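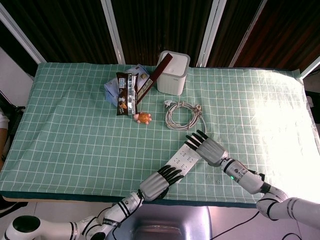

Loltcombe, 2026-08-27

I'd like to say a few kind words about the table that never gets cleared. You know the one. Mint-green cloth with the white grid on it, wrinkled all over, and a little crowd of stuff that has drifted together near the back: a couple of snacks, a white tub with a lid, a coiled-up cable, and (why not) a small orange turtle with pink legs, plus a power strip off by itself nearer the front.

Every organizing book I own would call that clutter. I own a lot of them, by the way, and the one I paid the most for is propping up my bedroom window. They all want a place for everything. The cable goes in the cable drawer, the bars go in the snack basket, and the turtle goes wherever turtles go. Fine! But I've lived with a cable drawer, back when I rented on Ridgeway, and it was where cables went to get tangled up with 110 other cables I didn't need. A loose coil on the table I can find in two seconds.

And the power strip, come on. Who puts away a power strip? It's long, it's awkward, it doesn't stack with anything. I did try a "charging station" from a shop over in Hultlow last June, one of those boxes with a lid and slots, and I ended up with a box on the table AND a power strip on the table. The box now holds onions.

I do have limits. Crumpled plastic gets on my nerves, and if I were being strict I'd eat whatever's in the brown wrapper and throw the wrapper out, which sounds like a pretty nice chore to me. I'd pull the cloth straight too, maybe. Maybe not. A cloth with wrinkles in it tells you people use the table.

The turtle stays, though. I'm firm on that. You can clear a table down to the cloth and it'll look like the lobby of the Flullemus Inn, very clean, nowhere you'd want to put your elbows. Leave one silly thing out and people sit down. So put the tub in the kitchen if you must, and leave the rest until somebody needs the space for dinner.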